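Waledgate Repair and Reuse Program
Second progress report to the Rathore Fund
Prepared by Eylül Duman, program manager
Wednesday, June 24, 2026

Dear Kamlesh,

Thank you for your patience with this report, and for the kind note you sent after our last one. You asked for less in the way of charts and more about how things are going from day to day, and I have taken you at your word, so please settle in with a cup of something.

When the Fund agreed to support us, we said we would do two things: open a regular repair evening in Waledgate where people could bring broken household goods, and start a smaller one out in Wosteldale, where the bus service is thin and people tend to put things in the trash because the nearest shop is so far away. The first of these is going very well. The second is going, but slowly, and I would like to be open with you about why.

Waledgate

We have held 17 evenings in Waledgate since the grant began. Lamps and toasters are still what people carry in most often, followed by clothing with broken zippers, and then a long tail of things we never planned for. We have had an accordion, a bread machine with a stripped belt, and a wall clock that had belonged to somebody's grandfather and had not chimed since before she was born. Kuldeep Katiyar took the clock home for a weekend and brought it back chiming, though it strikes one too many at noon, and the owner has asked him to please leave it that way.

Kuldeep is our lead fixer and the person most visitors ask for by name. He has been very good about making people sit down next to him and hold the screwdriver themselves, even when the line is long and it would be quicker to do the job alone. This was something you pressed us on at the first review, and you were right to. People who have opened up a lamp once are much more willing to open the next one at home, and several have come back just to tell us so.

The sewing table has grown faster than we expected. We started with a single machine and now have 2, both secondhand and both serviced in March. Hugo Segura runs the table and has begun setting aside the last half hour for people who want to learn hand mending. He would like a third machine next year, a sturdy one that can manage denim and canvas, and I have put it on the wish list at the end of this report.

Parts remain our biggest headache. A fair number of the items we could not fix were held up by something very small, such as a thermostat or a plastic clip that the maker no longer sells. We now keep a shelf of broken appliances that people have agreed to donate, and we take parts from those when we can. It is not a tidy shelf, and finding the right piece can take longer than the repair, but it has saved a good many kettles.

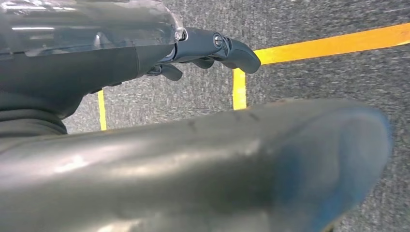 To make the shelf more useful, Pankaj Nishad has built us a simple parts list, which we all call Jerker for reasons that go back to an old desk he used to work at. You type in what you have in front of you and it tells you whether anything on the shelf might share a part with it. It only works if we remember to enter things when they come in, and I will admit that through the spring we often forgot. We now do it together while the tea is being made, before anyone goes home, and the list has been in much better shape ever since.

Wosteldale

Wosteldale has been harder. We planned to open there in the winter and did not manage it until March, as the hall we had hoped for was having its heating replaced and the work ran over. We have held 11 evenings so far. Attendance has gone up and down a good deal, with some evenings lively and others so quiet that our fixers ended up repairing each other's bicycle lights.

Some of this comes down to timing. We picked an early evening slot to match Waledgate, but many people in the valley work with animals and are nowhere near free at that hour. Hugo suggested we try a Saturday morning alongside the little produce market, and we did 2 of those as a trial. The difference was plain to see. People came over with their shopping, asked what we were doing, went home, and came back with a vacuum cleaner. I would like to move Wosteldale to Saturday mornings for the rest of the grant, if you are comfortable with that change to the plan. It would not affect the budget apart from a little extra for mileage.

The other matter is that the things people bring in Wosteldale are different. We see fewer toasters and many more garden tools, shears, pumps, and battery chargers for fencing. Our fixers know a lot about household goods and rather less about pumps. We have been asking at the market for anyone with that sort of experience, and a retired mechanic has come along to try a morning and has said he will come again. I am hopeful, but I do not want to promise you anything on his behalf.

Safety and training

Every electrical item that leaves either site is tested before it goes home, and we keep a written record of each test. Kuldeep has updated our safety notes so that they fit on a single sheet, in larger type, and a copy now sits on each table. We turn away microwave ovens altogether, as we said we would in the application, and although this disappoints people from time to time, they have been understanding when we explain about the stored charge.

We also promised a training day for new fixers. That took place in the spring in Waledgate and was a happy, noisy sort of day, with a good lunch. Most of those who came have since helped at an evening or two. I would change one thing next time, and that is to spend the morning on talking with visitors and leave the soldering for the afternoon. Several of our newer people are confident with tools and a bit shy with strangers – quite the opposite of what I had prepared for.

Money

Spending is slightly under what we had planned to this point. Nearly all of the gap comes from the late start in Wosteldale, where we paid less rent than we had set aside. Tools and supplies are on budget. Printing went over a little, as we had to redo the Wosteldale posters when the hall changed. The full accounts are attached separately, and Pankaj is happy to talk through any line that looks odd to you. With your agreement, we would like to move the unspent rent toward a locking tool cabinet for Wosteldale, so that we can stop driving the heavy boxes back and forth.

What comes next

Over the summer we plan to keep Waledgate running as it is, with a short break when the building closes for cleaning. In Wosteldale, we will move to Saturdays if you approve, and put up new posters at the market, the clinic, and the feed store. We would also like to open the parts list to the public in a simple form, so that someone at home with a broken blender can check before making the trip.

Our wish list, for whenever you next have such a conversation with your board, is the heavier sewing machine, a second electrical tester so that each site can keep its own, and a set of bench lamps. The light in the Waledgate room is poor once the sun goes down, and Kuldeep has taken to wearing a headlamp.

You would be very welcome to visit. If you do come, please bring something broken, as everyone here would be disappointed to see you arrive empty-handed.

With warm thanks from all of us,

Eylül Duman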